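Low Contrast, Long Memory

Perception software for household robots is learning to cope with rooms where nearly everything is the same color. By the Grodby desk.

The hardest object in a kitchen, for a depth sensor, is often the kitchen. A painted wall, a light tabletop and an enameled appliance return few features that a matching algorithm can hold on to. Edges that a person reads at a glance come back as gaps in the point cloud, and a planner that trusts the cloud will treat a gap as free space.

Engineers at Nieminen, who write control and perception software for mobile manipulators, spent much of the past year on that problem. Their test task is short: bring a bottled drink from a table to a refrigerator, or from the refrigerator to a table. The software stack, called Emach, has to find the bottle, find a surface to put it on, work out a path between the two and keep track of what has changed.

None of those steps is new. What has changed is how the stack divides the work. Earlier versions ran a single detector on every camera image and passed the result straight to the planner. If the detector lost the bottle, the planner lost its goal, and the arm stopped. Emach now keeps a small symbolic record beside the geometry. Each object has an identity, a last known support surface and a confidence value that decays with time. The planner reads the record first and the images second.

Support surfaces are handled as regions with a boundary and a clearance height. A refrigerator shelf is a difficult one. It is narrow, it is enclosed on several sides, and its front lip is often the same shade as everything behind it. Emach fits a line to the lip, extends a plane backward from it and then checks whether anything already standing on the plane agrees with the fit. A bottle of brown liquid is useful for this. Its base gives the solver a contact point that the shelf alone does not.
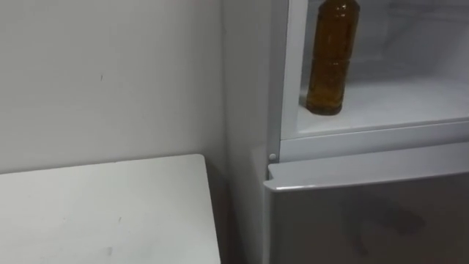

Two surfaces, one record

The record's main job is to prevent contradictions. A bottle can be on the table or on the shelf, and the software is not allowed to believe both. That sounds trivial, but a detector working on separate images has no such rule. It will report a bottle wherever it sees one, and a stale report can survive in memory long after the object has moved.

Emach resolves the conflict with a visibility test. Before lowering its confidence in an old location, the software asks whether the camera had a clear line to it. If the region was in view and no object was detected, the old entry is removed. If the region was hidden by a door or an arm, the entry stays with reduced confidence. The distinction matters most around appliances, where a door can hide an entire compartment.

The test runs at 200 milliseconds per update on the robot's own computer. An earlier version sent images to a server and waited, and the delay made the record less useful while the base was turning. Moving the work onto the robot meant cutting the detector down. The smaller network is weaker at naming objects and slightly better at locating them, a trade the engineers accepted. For a placing task, the software needs the position of the base and the direction of the vertical axis more than it needs to know what is in the bottle.

Transparent plastic remains a source of trouble. Infrared depth passes through the upper wall of a bottle and returns a reading from the liquid or from whatever is behind it. Emach discards depth inside the detected outline and rebuilds the shape from color edges, using a cylinder with a tapered neck as the starting model. The fit is poor when the bottle is empty and the background is pale. A dark liquid improves it considerably.
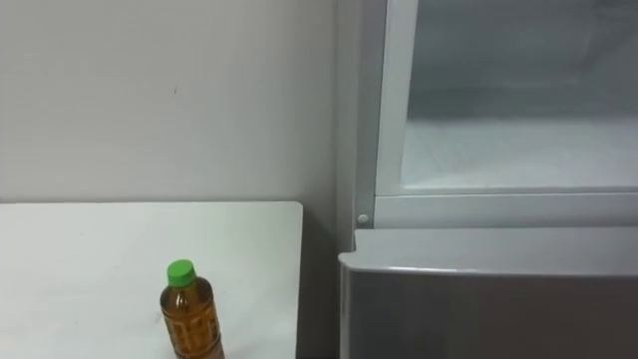
Grasp planning in Emach starts from the part of an object that can be located best, which may not be the part the fingers will close on. The stack ranks candidate reference points by color contrast, by edge sharpness and by how much they move between updates. On a bottle with a bright green screw cap, standing in front of a white wall, the cap ranks first by a wide margin. The planner takes its center as the top of the vertical axis, then works down past the shoulder to choose a grip height. The label is given little weight, as a see-through wrapper with a fine lattice pattern tends to produce false edges. When the lower part of the bottle is out of view, the base position is inferred from the table plane and marked as an estimate until another view confirms it.

That mark affects motion. With an estimated base, the arm approaches at reduced speed and the fingers stop short of the expected surface before closing. With a confirmed base, the pause is dropped. Operators can inspect the flag in Stuletti, the logging tool that ships with the stack, which shows the record, the planner's current goal and the reason for the most recent replanning on one time line.

Stuletti began as a debugging aid and has become the part of the project that other teams ask for. Its central feature is replay. A recorded run can be fed back through a modified planner, with the original images and joint positions, to see where the new version would have made a different choice. The limits are plain enough: once the new planner departs from the old path, the recorded images no longer match what the robot would have seen. The tool stops the replay at that point and reports the divergence - it does not try to guess the rest.

Most of the divergences occur near edges. The gap between a table and an appliance is a common one. It is dark, it is narrow, and depending on the viewing angle it can look like a solid strip or an open space. Emach labels such regions as unknown and keeps the arm above them, at the cost of longer paths. A planned change would let the software take a second view from a different head position before deciding.

The next release adds 3 surface types, including door racks, and a separate model for hinged doors that are only partly open. Door racks move with the door, so an object stored there needs a location expressed relative to the hinge. The record can already hold that kind of entry. The planner cannot yet use it, and the work on that side is scheduled to continue through July.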